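April 3, 2021

Saturday at last, and a whole day with nowhere to be, so naturally I spent it turning out the cupboard under the stairs. I'd been promising to since before Christmas! It's the sort of job that looks like an hour and eats the day. By eleven I had the hall so full of stuff that I had to climb over the hoover to put the kettle on.

Found so far: two odd wellies, the tent pegs (hurrah), a jigsaw of Bradby station with 600 pieces if you believe the lid, and every bag I have ever owned. I'd forgotten how many I hang on to. There was even the canvas one I carried all round Drendside the summer I turned 44, still with sand in the bottom and a bus ticket gone soft as cloth.

I piled the lot in the front room and had a good rummage through the textures, if that makes sense - the holey stuff, the braided stuff, the handles that dig into your fingers on the way home from the shops.

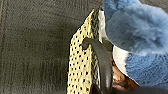
The trouble is I get sentimental. I had a charity pile and a keep pile, and every time I went past I moved something from one to the other, always in the same direction. In the end I made a rule that anything with a broken zip had to go, and then I spent twenty minutes with a candle stub rubbing wax on zips to see if I could save them. Saved two. The Wonano rucksack is past help, poor old thing, so I've cut the buckles off and put them in the button tin.

Beans on toast for tea, eaten standing up as the chairs were all covered. My back is grumbling and I've got dust up my nose, but I can see the cupboard floor for the first time in years - red tiles, rather nice ones! Tomorrow I'll wash them and see about a hook or two for the back of the door. Must remember to buy screws.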